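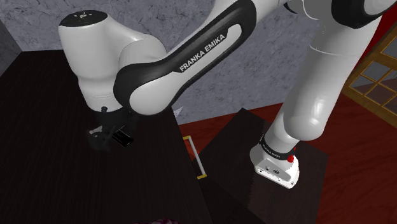
**Department of Packaging and Goods Handling** · Unit loads, week 3 · notes by Vendula Ondrejka

3/27/20

Right, since we can't all squeeze into the usual room this week, I've typed up what I would have said out loud, more or less in the order I would have said it. Grab a tea. The topic is load securing, or how to stop a stack of boxes from leaving its pallet before you want it to. We did cartons and corrugated last time, so I'm assuming you know what a flute is and which way up it goes.

## Start with the stack

Everybody wants to talk about stretch film first, and I understand, it's the fun bit, but the film can only hold what you give it. A badly built stack wrapped beautifully is still a badly built stack.

Column stacking puts every carton squarely on the one below, corners over corners. The corners are where a carton carries most of its load, so this is your strongest pattern from top to bottom. It's also the wobbliest, as nothing ties one column to its neighbour. Interlocked stacking (brick pattern) ties everything together nicely but you lose a good chunk of your compression strength, because corners now sit over the middle of somebody else's side wall.

What do people do in real life? Often they column stack the lower layers and interlock the top one or two. I like that a lot for mixed goods. For bottles in trays, where the bottle takes the weight, you can interlock all the way up and sleep well.

Oh, and overhang! Please, no overhang. If a carton sticks out past the deck, its outer corners are standing on air. I've seen perfectly good boxes blamed for a collapse when all they needed was to be moved in by a thumb's width.

## Film, and what it's doing

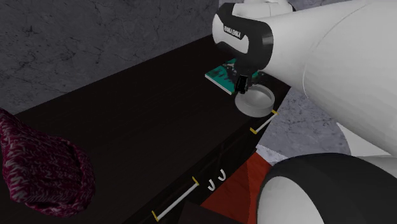
Stretch film holds a load because it wants to go back to its old length. That's the whole trick. The pull that's left over once the film has settled is called the containment force, and that's the thing to measure – the number of wraps on its own tells you very little. Three wraps of well-stretched film can beat six lazy ones.

Some words you'll need for the coursework:

- **Pre-stretch**: stretching the film between rollers before it gets to the load. At 200% a metre of film becomes three metres.
- **Neck-in**: the film getting narrower as it gets longer. Plan your overlap with this in mind.
- **Roping**: bunching the bottom edge of the film into a cord, usually to lock the load to the pallet.
- **Cling**: the film sticking to itself. Dust and cold are both bad for it.

Do catch the pallet in the first turns. I go on about this every year and every year someone hands me a drawing in which the wrap starts at the first layer of cartons. All you've made then is a tidy parcel that can slide off its base in one piece.

## Worked problem: the Zelenák load

Zelenák ships jars to Skilside on a single pallet. Goods and pallet together weigh 395 kg. We want to know what sideways force the load has to stand up to when the lorry brakes hard.

For forward braking we use 0.8 g, so:

F = 395 × 9.81 × 0.8 = 3100 N, rounded to the nearest hundred

Friction between pallet and lorry floor helps us. With a friction coefficient of 0.3 it gives back 395 × 9.81 × 0.3, call it 1160 N. The rest has to come from somewhere else – blocking, lashing, or the headboard if the load is tight up against it.

Be careful here. The film does not fix the pallet to the lorry. It keeps the load together as a unit, and those are two separate jobs. If you mix them up you'll get a lovely answer to a question I didn't ask.

## Straps, corner boards, slip sheets

Shorter section, as we'll come back to it. Straps are good when the load is stiff and hopeless when it settles, because a strap has very little stretch and goes slack as soon as the goods shrink down. Corner boards spread the strap's pull so it doesn't bite into the carton. Anti-slip sheets between layers are cheap, dull and very effective, and I wish people used more of them.

## For next time

1. Redo the Zelenák problem with a friction coefficient of 0.45 and tell me how much blocking force is left to find.
2. Aneo wants to stack two loads high in the warehouse. The bottom cartons can take 3000 N each over the whole storage time. List what else you'd need to know before saying yes.
3. Read the Tividitz handout on tilt testing, only the first half. The second half uses different symbols from mine and will confuse you.

Send your answers as one file, please, with your name in it. Sketches by hand are fine so long as I can read the dimensions.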